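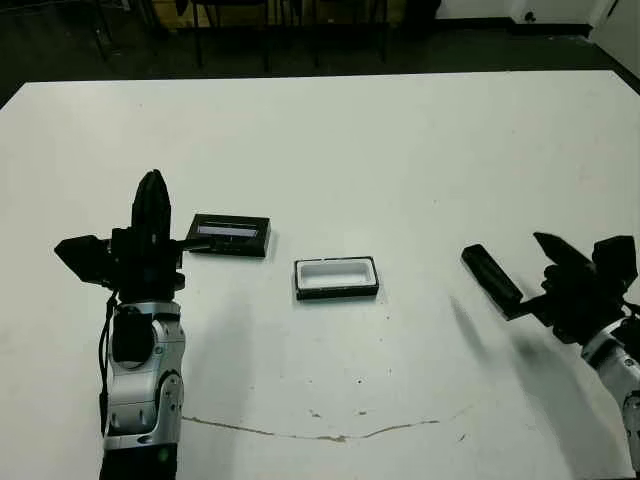

Friday, and the tree is finally down

Filed under: Diary, Home, Odds and Ends

6 January 2023

Well, it took until tonight but the tree is out of the house. I dragged it down the back steps by the trunk and it left a green trail all the way from the living room to the gate, which I have now vacuumed twice and can still feel through my socks. The lights came off in one big knot and went into the box as one big knot. Next December's problem!

Up at 6 for no good reason. The street was gray and quiet and I stood at the kitchen window with my coffee watching next door's cat try to get onto the shed roof. Then oatmeal (we're out of brown sugar, so I used the end of the maple syrup) and the first real attempt at the bread I've been reading about since Thanksgiving. I'm calling the starter Halovow, after a town in a dream I had, and it smells like apples that have been left in a car. Rungnapa Onsri from the choir gave me the first spoonful of it and she says the apple smell is fine and I should stop opening the lid to check. I opened it three more times before lunch.

The loaf came out flat. It tasted good though, sour and chewy, and I ate the heel standing up with way too much butter.

Walked into town after that to return the boots. The line at the store went back past the umbrellas and I spent the whole time deciding whether I wanted the money or the next size up. I took the money. Then I walked right across to Wongsuwan and spent most of it on noodles, dried chilies and a jar of the shrimp paste that makes the fridge smell for a month. Amnuay Wongsuwan was at the register in a paper crown left over from New Year's - he told me his daughter dared him to keep it on until the weekend. He threw in a bag of limes because they were getting soft. I love that shop.

Bus home was late, naturally. I finished the library book on the bench, the one about the lighthouse family, 169 pages and I cried at page 5 and then not again until the very end. I don't think I'd tell anybody to read it in winter.

Choir starts back next week. We're doing the Ciltamberg carols for the spring concert, which makes no sense as carols, but the alto part is gorgeous for once and I'm not going to argue. I sang it through while I made the soup and burned the garlic, started over, and got it right the second time. Soup was limes, chilies, noodles, and the sad half cabbage.

Mom called at 4 and we talked until it was dark out. She wants to paint the hall yellow. I said yellow like what, and she said like a yellow hall. Her knee is better, she's back to walking to the mailbox without the cane, and she's mad at the mailman again.

Need to do this weekend: brown sugar, library, thank-you card for Aunt Jo, sweep the back steps before somebody slips on needles. Bed now.

Recent entries
New Year's Day in pajamas
The gravy incident
Rungnapa's starter comes to stay
Four scarves and no gloves

Contact | © 2023 Sutero Diary | Back to top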